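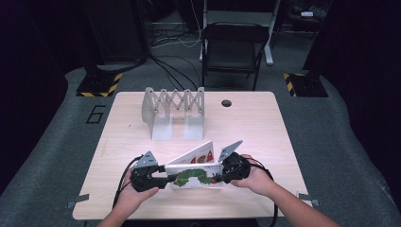
My picking examples train up nicely and my book examples do not, and I would like to know which of us is at fault. We have 1,639 recordings of picking up and putting down with a pair of hand-held grippers, and the policy we trained on them is respectable. Then we moved on to books. I hold a children's board book upright between the two grippers, the caterpillar on its front cover, and let the pages fan open a little, and I think of this as a good clean example. The model thinks of it as an invitation to squash things. Loss goes down, behaviour gets worse. Do I need more recordings, or better ones? Our budget runs to the first.

Asked by Meinir Gough

Ignacio Orellana
More data. It's always more data. We had 3,976 at Jitoldale before ours did anything sensible.

Skarphéðinn Thoroddsen
I'd spend a morning looking before I spent a month recording. Play back twenty of your book takes from the gripper's own camera, with the sound off and the tea out of reach. I did this with ours and discovered that I am the problem in most of them.
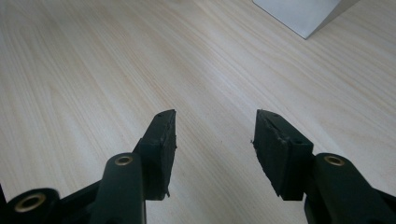 Gripper view, jaws open over bare table. Note the torn inner edge on the right-hand pad.

Pads like that grip differently from new ones, so write down when you swap them. Otherwise half your set is teaching one hand and half another. After that, in this order:

1. Start every take with the jaws open and away from everything. People like to begin already holding the thing, and then the model never learns how it got there.

2. Decide what the hands do between takes and stick to it. Mine used to drift together while I talked. Stop the recording before you start chatting.

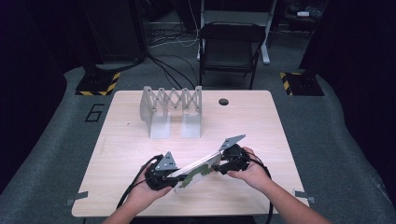 3. Change where the book lies, and at what angle. If you always put it down square to the front edge you will train a very confident machine for tables with square books on them.

4. Keep the bad ones, but label them. A dropped book marked as a drop is useful. One marked as a success is how you get squashing.

5. Leave the scissor stand at the back where it is for one batch, then shift it for the next. Ours learned to aim by the furniture.

We binned 90 takes this way and the remainder did better without them. It hurt for about a day.

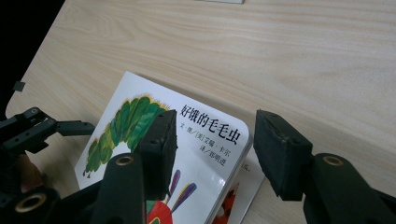
Ayana Alemayehu
Should each take be cut to the same length before training?

Skarphéðinn Thoroddsen
Leave them at their natural length and trim only the dead time at either end. Padding them out to match taught ours to hover.

Meinir Gough
Watched twenty. In eleven of them I squeeze. Thank you, I think.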